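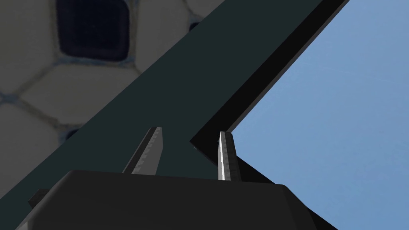
Setting Up a Simulated Wrist View for a Two-Finger Gripper

Applies to: members of the Flernmont shared workshop building the Trederow arm
Prepared by: Zewditu Ayele and Eetu Kinnunen
Last revised: October 1, 2021

Members building the Trederow arm are required to complete a simulated run before the physical gripper is powered at the bench. This page explains how to place the virtual camera behind the gripper and check the view it gives. It assumes that the arm model has already been loaded and that the joints move without errors.

Before you begin

You will need the current arm model, the gripper model with separate left and right fingers, and the Testden scene file. Work from a copy of the scene. The shared original is used by other members and must not be overwritten.

Step 1. Attach the camera

Open the model tree and select the gripper housing. Add a camera as a child of the housing, not of the arm's last link. A camera attached to the link will appear correct at first but will stay behind when the wrist rotates.

Place the camera 75 mm behind the front edge of the housing and raise it until the top surface is visible. Tilt it down toward the fingertips.

Step 2. Check the fingers

Open the gripper fully and render a single view. Both fingers should rise from the housing with a clear gap between them. In the render at the head of this page, the housing fills most of the bottom edge and the pale fingers stand out against the dark green panel behind them. They need not look perfectly matched; the left one leans slightly toward the right in this view.

If only one finger can be seen, move the camera sideways in steps of 5 mm. Do not correct the problem by widening the lens angle — this makes distances near the fingertips harder to judge.

Step 3. Review the colors and shading

Pale fingers should be used with dark work surfaces. Members who prefer a light surface should darken the finger material in their own copy of the scene.

Small square artifacts may appear in the shading along a finger. They are acceptable for a motion check. For a cleaner result, raise the shadow quality by one level and render again. Blur in distant surfaces may also be left alone at this stage.

Step 4. Run the motion check

Load the Worku test routine and run it 3 times at low speed. Watch the gap between the fingers as the gripper closes. Stop the routine if either finger passes through the panel, and check the collision shapes before trying again.

Save the final view together with the camera settings. File names should include the member's initials and the model version.

Approval

Send the saved files to Kalkidan Wako or Hamish Hollis for review. Please allow 2 working days. Bench power is released only after one of them has signed the build sheet — a verbal approval is not sufficient.

Questions about the gripper model should be addressed to Demyd Ivanyshyn.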